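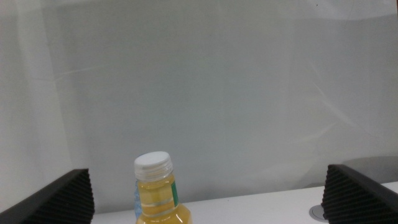 Clear plastic bottle, white screw cap.

From: Pushpa Solanki
To: Tilport household list
Date: 4 December 2023
Subject: Re: Keeping food in an unheated outhouse

Chi-keung Liu wrote:
> We moved in April and have a brick outhouse with a slate roof and no
> heating. I would like to use it as a larder over the winter. Last week the
> thermometer on the shelf read 5 degrees at breakfast. What can safely go out
> there, and what should stay in the kitchen? We also have a 30 kg sack of
> potatoes that is in the way wherever we put it.

Chi-keung,

We have used ours as a larder for seven winters. It faces north and has one small window, so it may run colder than yours. Get a thermometer that records the lowest reading and leave it out there for a week before you move much. The breakfast reading will not tell you what happened at four in the morning.

Bottles and jars

Most unopened things in bottles are fine. Cooking oil may go cloudy or thick in the cold and clears again indoors. Vinegar is no trouble. Anything with a lot of water in it needs room to expand if it freezes, so I bring squash and juice in when frost is forecast. Glass jars of pickles go on the inside wall, the one shared with the house. Write the date on the side of a bottle and not on the lid, as lids get swapped.

Potatoes and roots

Do not leave the potatoes in one big sack. One bad one at the bottom will spoil a good part of it before you smell anything. Tip them out, take away any that are cut or soft, and let the rest dry for a day. Then split them between paper sacks, fold the tops over to keep the light out, and stand them on slats off the floor. If it drops near freezing, put an old blanket over the lot. Carrots do well in a box of damp sand. Beetroot the same, with the leaves twisted off.

Onions need the opposite treatment, dry and airy and away from the potatoes. Rianne Van Loon hangs hers in nets. I use plastic baskets with holes in the sides, filled no more than two deep, and go through them every fortnight. 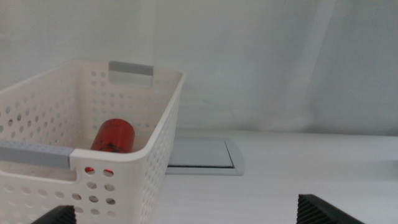

What to keep indoors

Flour, sugar, salt and tea. They take up damp and go hard or musty, even in tins. Tinned food is all right if the tins stay dry, but ours rusted along the seams in the second winter and we stopped. Bananas and squashes also want to be warmer than an outhouse will be.

Mice

Su-chen Leung asked about this on the list before. Block any gap wider than a pencil with wire wool and check under the door.

Regards,
Pushpa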